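Print this page
E-mail this page

Sweep the Cell First: A Plea for Dull Rules

I have been around small robot arms long enough to have strong feelings about housekeeping, and I'm afraid this column is going to share most of them with you. When the new draft guidelines for shared benches came through in May, everybody I know turned straight to the pages on speed limits and emergency stops. Those pages are fine. I have no quarrel with them. What worried me was that the part about the work surface, the loose tools and the cables ran to only 2 paragraphs – and one of those was mostly a definition of the word "surface."

Now, I understand why. It is hard to get excited about a mat. But think about what we ask of a pair of arms in a handling task, where ordinary things like a screwdriver or a remote control are set down and have to be found and gripped. The cameras at the wrists see whatever is under them, every scratch and flake included, and so does the software that has to make sense of it all. A worn surface may be perfectly good to work on. I like one, myself! I only want it written down that it was worn, so the next crew knows what the arms were looking at.

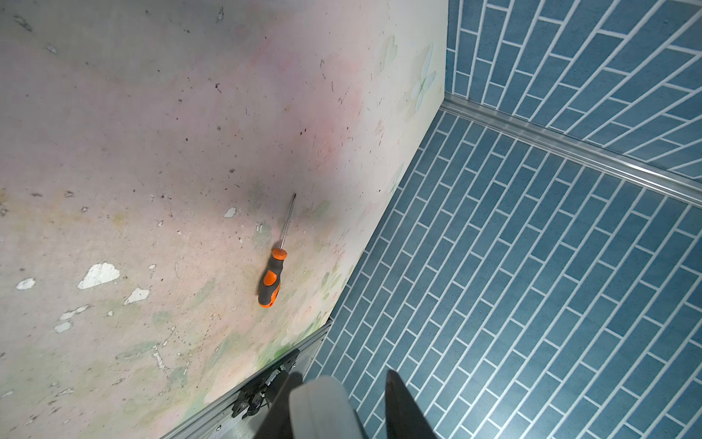
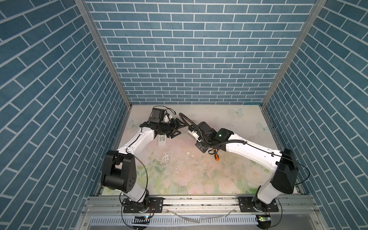 Gindlow Bench Robotics Club – Opinion Pages

My own proposal is a modest one, and I've bored my friends at Zamside with it already. Before each session, somebody looks over the mat and the front rail and writes a line in the log: clean, dusty, chipped, replaced. The same person follows each cable with a finger, with the power off, and checks that its loops can't snag when the arms come close to each other. Then the tools go down and the work begins. We timed nothing and bought nothing to do this, and it has become as ordinary as hanging up a coat.

The usual objection is that rules like these belong in a shop manual and have no place in a standard. I've heard it from people I respect, and I do see the point – a standard that tries to cover every crumb will sit on a shelf. Still, the Rovau checklist manages it on a single sheet, and the older Petridis one, which I learned on, had a whole section on debris that I would happily see brought back word for word.

There is the matter of sharing, too. Our log now holds 3,190 sessions, and when another group asks to use them, the first thing they want to know is what changed between one and the next. For up to 800 of the early ones I can't say, and it pains me a little every time I have to write back and admit it.

Comments on the draft are still open. If you send one, please put in a word for the mat.

Print this page | E-mail this page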